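Notes from the Shared Kitchen

The Mottram Street kitchen has been open to members for 11 years, and in all that time we have had one serious argument about food and several hundred about crumbs. The latest began in January, when somebody left a note on the fridge reading PLEASE BE CONSIDERATE. By lunchtime it had four replies, one of them in green ink, and none of them considerate.

So we have new kitchen rules. Rin Ebihara wrote them up after a meeting that was supposed to last half an hour and ended when the building's heat shut off. They are taped inside the cupboard door, where you will find them while looking for a mug.

Toast first. If you make it, you own what falls off it. The crumb tray slides out, a fact that surprised a good number of long-standing members. Empty it into the trash and not the sink, which has suffered enough. Anything with cheese goes on foil. We know that you personally have never had cheese drip, and we are happy for you. Use foil.
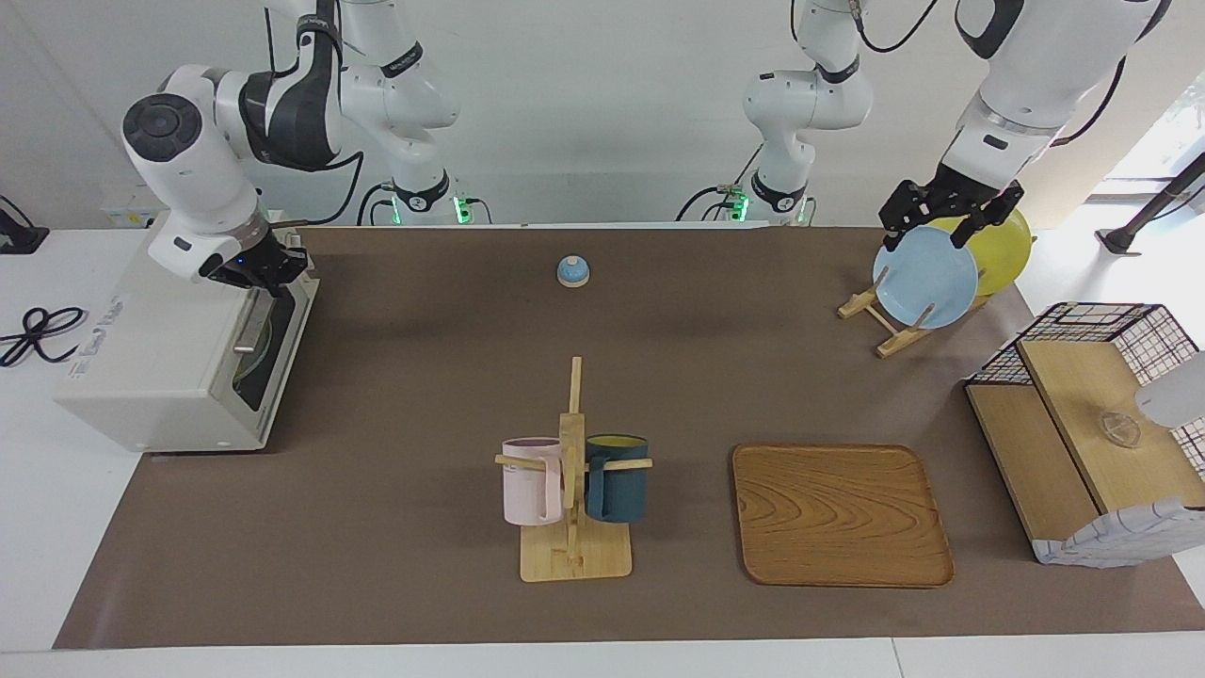 Second, the fridge. Food without a name on it goes out at the end of the month. Initials are fine unless yours are the same as somebody else's, in which case you two will have to talk. The jar of pickled something on the top shelf has been claimed by no one and has been moved to the bottom shelf as a warning.

Third, fish. The vote on fish was tied, then recounted, then tied again. For now you may reheat it after 2 in the afternoon with the window open. The window sticks. Push at the top left corner and lift at the same time, or ask Rin, who has the knack and will not teach it.

The coffee fund stands at 3 dollars and a button. We used to buy from Hanum, who put their prices up, and we have switched to Kedthorpe, who are cheaper and taste it. If you drink more than a cup a day, please put something in the can that a bank would accept. Those who want the Hanum back should say so with money.

A last word on mugs. We bought 200 of them when the Fudach cafe closed, on the theory that we would never run out. We have run out. Please look under your desk, on your windowsill and in your car. They can be returned to the counter at any time of day, no questions asked, though we would like them rinsed. The one with the lighthouse on it belongs to the front office and they want it back first.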